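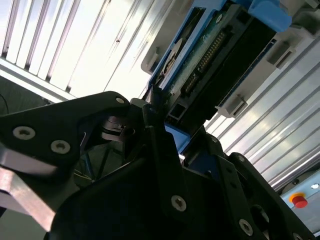

Drive carrier and gripper fingers, seen from the wrist camera.

Section 4. Drive swap on the Idness arm

So, can it do a bench tech's job yet? Parts of it. I've run 247 swap attempts with the Sturna software, and I still keep a hand near the stop button.

1. Power the PC down, unplug it and open the side.
2. Load the drive profile and set the speed to 300.
3. Jog the fingers to the carrier by hand - don't trust auto-approach for this one.
4. Close gently, then pull straight out.

Caution: the carrier is plastic. If the arm starts to twist, stop it and start over!

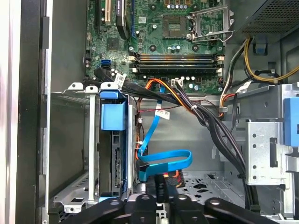
Cables are where I still step in. Rigid parts sit where you left them, but a SATA cable flops wherever it likes, and the planner gives up with error 451 (I see that one a lot).

5. Move any loose loops out of the arm's path yourself.
6. Plug the data cable in by hand, then press Resume.

Note: the April update is supposed to help with step 5. I haven't tried it.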